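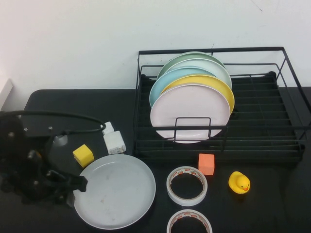
White plate, black table.

So I've finally gone and done it, I've replaced the dinner plates! If you've been reading for a while you'll know I have been moaning about the old ones since we moved to Runness, and last month I cracked and ordered a new set from Morora. Plain white, large, no pattern, no fancy rim.

I did dither. For weeks I had two tabs open, Morora in one and Nilico in the other, and kept swapping between them over my morning tea. The Nilico ones were speckled (lovely, a bit like a bird's egg) but everyone who'd left a review said the glaze showed up every scrape of a knife, and I've been down that road before. Our old blue ones looked like an ice rink by the end.

The other thing was weight. Silly as it sounds, I stood in the kitchen putting plates on the scales. An old blue one came to 995 grams, which is nearly a bag of sugar every time you lift one out of the cupboard! The new ones are 555. My wrists noticed straight away, and so did the shelf, which had been bowing in the middle in a way I was choosing to ignore.

I bought eight, although there are only two of us most nights. My thinking was that if we have people round I don't want half the table eating off the picnic set again. Also they do get broken. My mum's rule was always to buy more than you need of anything china, because the shop will stop making it the minute you drop one.

Food does look nicer on white, I'll say that. I made a beetroot and orange salad at the weekend and it looked like something off a menu. Beans on toast looks like beans on toast, but you can't have everything.

The blue ones have gone in a box for Briggs, the little charity shop by the bus stop, apart from one with a chip in it that's now living under the big fern on the landing. Next on my list is bowls. I want something wide enough for pasta but deep enough for soup, and so far every one I've picked up has been one or the other. If you've got some you love, please tell me in the comments where you found them, I'm getting desperate!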